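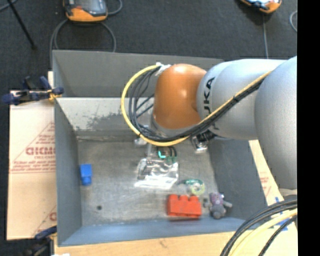

A large grey metal bin, open at the top. The floor has had some wear.

On keeping things

The second-floor stockroom at Estell has to be cleared by Mon 2 June so that the new boiler pipes can go through it. I was asked to write a cheerful piece encouraging everyone to let go of what they no longer need. I have been through my own shelf first, in a spirit of leadership, and I am writing this with the shelf still mostly full.

Most of us are quite good at throwing away other people's belongings. I spent a happy half hour on Tuesday sorting through what the old accounts team left behind, and felt nothing at all as I condemned a box of 3,000 printed envelopes with the previous address on them. Then I came to my own folder of notes from the Puserik contract, which ended before some of you had left school, and I sat down on the floor and read it. There was a seating plan in it. I remembered who had refused to sit where. The folder is now back on the shelf, in a slightly better position than before.

Albane Guérin has a theory about this, which she explained while holding a broken desk lamp that she was not going to throw out either. She thinks people keep things for a future version of themselves who will have more time. This person will mend the lamp, find the charger, read the manual for the label printer and learn to use all 23 of its typefaces. It would be rude to get rid of their equipment before they arrive. I have met the present version of Albane on a Friday afternoon and I don't think the lamp stands much of a chance, but I took her point, and she took the lamp.

There is plenty of advice about clearing out and I have now read more of it than is good for anyone. You are told to pick each thing up and ask whether you love it. I don't love the hole punch. I have never loved it, and it has always seemed content with that. You are also told to put doubtful items in a sealed box, write the date on it, and throw the whole lot away unopened after a year. We found three of these boxes in the stockroom. They had been sealed for so long that the tape came off like a leaf, and of course we opened them, and of course two people found something they had missed terribly.

Parviz Ghasemi takes a harder line. In May he cleared his entire cupboard in one lunch hour, sandwich in the other hand, and then went round asking if anybody needed help with theirs. There was a sudden rush of telephone calls to make. He did allow himself one box for what he calls reference material, and I happen to know that it contains the Oei mugs.

For everyone else, the arrangements are these. Paper goes in the sacks by the lift. Anything with names, pay or home addresses on it goes in the locked cabinet for shredding, and please take the bulldog clips off first. Electrical items should be left on the long table with a note saying whether they work. "Sort of" is a fair answer but please say which sort. Anything from the Kondance exhibition is wanted downstairs, including the banner, if whoever has it could let us know without having to say why they have it.

Leftovers will be offered round the building on the last afternoon, free to take. Last time this went very well, in that over 100 items left the stockroom. I have since come across most of them in the second-floor kitchen.

If you would like the seating plan, it can be viewed by appointment. The envelopes are still available too. The glue on them seems to be fine.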